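大理石台面

大理石台面,指以天然大理石板材加工成的厨房、吧台、卫浴等水平工作面。俗称云石台面(南方部分地区叫法,北方少用)。与花岗岩台面、石英石台面并列为常见石材台面。本条只讲天然大理石,人造的另见“人造石”。

名称与范围
商业上的“大理石”比地质学上的宽。凡能抛光、以碳酸盐矿物为主的石头,店里基本都叫大理石,包括不少没有变质过的石灰岩。地质学上的大理岩则是石灰岩或白云岩经变质重结晶而成。两套叫法长期混用,买卖合同里最好写品名加产地。

成分与性质
主要矿物方解石,其次白云石。莫氏硬度3左右,比花岗岩软得多,钢刀可以划伤。怕酸,醋、柠檬汁、番茄酱都会腐蚀抛光面,留下发暗的印子,行内叫“咬花”。有孔隙,会吸油吸色。密度大,手感凉,揉面的人喜欢。

颜色和纹理
纯的是白色。杂质决定颜色:氧化铁出红、黄、褐,碳质出灰、黑,蛇纹石一类出绿。纹路走向看切法,顺纹切得云状,逆纹切得条状。

深褐底浅纹的品种常用于台面,白色品种多上墙,两者搭配在住宅厨房里很普遍。商品名极乱,同一矿口的料,Altulura 目录里叫一个名,Pidis 目录里又是另一个名,按名字比价没有意义,要看大板。

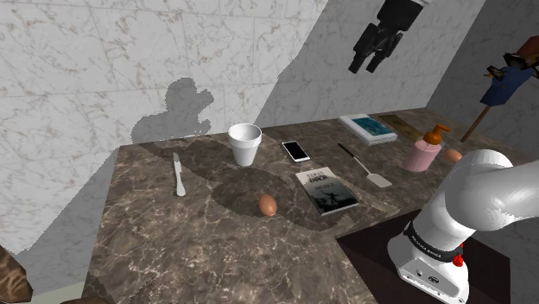

读者阿青留言说,深色台面并不耐脏,水垢和酸痕反而比白的显眼,她家用了 9 年的褐色台面,水槽边一圈发白,怎么擦都在,词条应该写清楚。意见成立,已补入“养护”一节。

加工
荒料锯成大板,背面贴网或刷胶补强,正面磨抛。台面常用厚度 2 厘米,边缘要显厚就在下面再粘一条,叫加厚边。开孔(水槽、灶具)多用水刀或桥切,内角必须留圆弧,直角容易开裂。转角台面(L 形)一般分两块拼,接缝不要落在水槽孔上。纹路深的料要先排版,否则拼缝两侧对不上,很难看。

表面处理分几种:
抛光面,反光强,颜色最深,酸痕也最明显
哑光面,手感柔,咬花不太看得出来,但更容易吸油
皮革面,略有起伏,藏指纹,擦起来费事

安装
柜体先找平。悬空部分要有支撑,不然受力断在开孔最窄处。胶用石材专用中性硅胶,酸性胶会渗进去出一圈油印,去不掉。靠墙留伸缩缝,再以挡水条或墙砖压住。墙面也用石材的,先装台面后贴墙,缝交给墙砖盖。

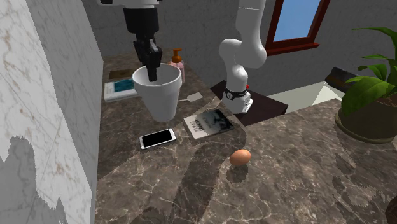
装完当天不要使用,胶要固化。防护剂在安装前六面涂刷效果最好,只刷正面等于没刷一半,水汽会从底下返上来,形成暗斑。旧房翻新时常省掉这一步,后来的返碱多半由此而起。

养护
日常用清水加中性清洁剂,软布擦干。忌洁厕剂、除垢剂、白醋,网上流传的“白醋去水垢”对大理石是有害的,切勿照做。油渍可用敷剂法:吸附粉调成糊,盖住污处,敷膜过夜,干了刮掉,不行再来一遍。轻微酸痕可用抛光粉手磨,面积大的请师傅重新结晶。
深色台面上的水垢和酸痕对比强,靠近水槽处应随手擦干。浅色台面显色素渍,茶、咖啡、酱油要尽快处里。
热锅不要直接放。大理石不会烧着,但局部骤热可能开裂,防护层也会变色。

与其他材料比较
花岗岩:硬,耐酸,纹理多为颗粒状,缺少大理石的长纹。
石英石:以石英砂加树脂压制,不太吸色,怕高温,长期日晒会发黄,不宜放室外。
岩板:烧结而成,薄,硬,边角怕磕。
不锈钢:餐饮后厨用得多,耐酸耐热,易有划痕,声音大。
木台面:暖,怕水,要定期上油。

价格
差距极大,随产地、花色、板面完整度浮动。Calloway 石材市场的一份零售牌价里,普通褐色料每平方米 2,000 元,含磨边,不含开孔和运输,水槽孔另计。稀有白色料高出数倍。报价按“延米”还是按平方米要问清,两种算法差别很大,纠纷多出在这里。损耗一般也算在买方头上。

历史
大理石用作建筑石材由来已久,古希腊和罗马都大量开采,用于柜台、浴场一类水平面的也有实物留存。早期欧洲住宅里,石台面多见于糕点间和乳品间,取其凉。做成整段厨房台面是晚近的事,和金刚石锯片、桥切机普及有关。国内住宅早年多用瓷砖贴面的水泥台,后改人造石,天然大理石在家装里一直属于偏贵的选择。

争议
一是放射性。大理石的放射性普遍低于花岗岩,正规板材可向商家索取检测报告。二是食品接触。石材本身无问题,要看防护剂,选标明可接触食品的。Clinus 石材论坛有一个 61 楼的长帖专门吵这个,结论不一,参考价值有限。三是能不能当面板直接切菜,不能,伤石头也伤刀。

参见
花岗岩台面;石英石;石材防护剂;结晶处理;挡水条

本条目最后修订:05/06/2020。“加工”一节缺来源,待补。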